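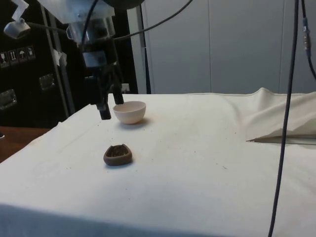 An open gripper beside the bowl on the Dultado team's cloth-covered table.

Small Objects, Slow Arm

The manipulation elective at the Rotich engineering school runs for 14 weeks and gives each student team one arm, one table and one task. The Dultado team drew pick and place. The assignment fits on a single line: take a small object, put it in a bowl, return to the start position.

Most of the grading rests on repeatability. A team submits its code, the instructor moves the bowl and the object to new positions, and the arm gets nine tries. Seven good placements are a pass. Touching the bowl's rim costs a point. Dropping the object costs 2.

The students began with wooden cubes, which have flat sides and suit a parallel gripper. They then moved on to curved and uneven pieces, where two fingers can close in the right place and still push the object away. Their notes from September record grip width, approach height and finger angle for every failed try – the successful ones were logged only by number until the instructor asked for both.

The white cloth raised problems of its own. It makes dark objects easy to separate from the background, but a pale bowl is harder to find, and a fold can read as an edge. The team's first detector, named Pleltero, picked creases over bowls often enough to be withdrawn. The current version was trained on 4000 labeled views, all taken by the students in the evenings.

Speed is not graded. The arm travels at a low fixed rate and pauses above the cloth before each descent, which gives the operator time to press stop. Two students work each session, one at the keyboard and one at the table.

The final trial is against Hurnivier, the team from the other section, using the same bowl and an object neither side has handled before.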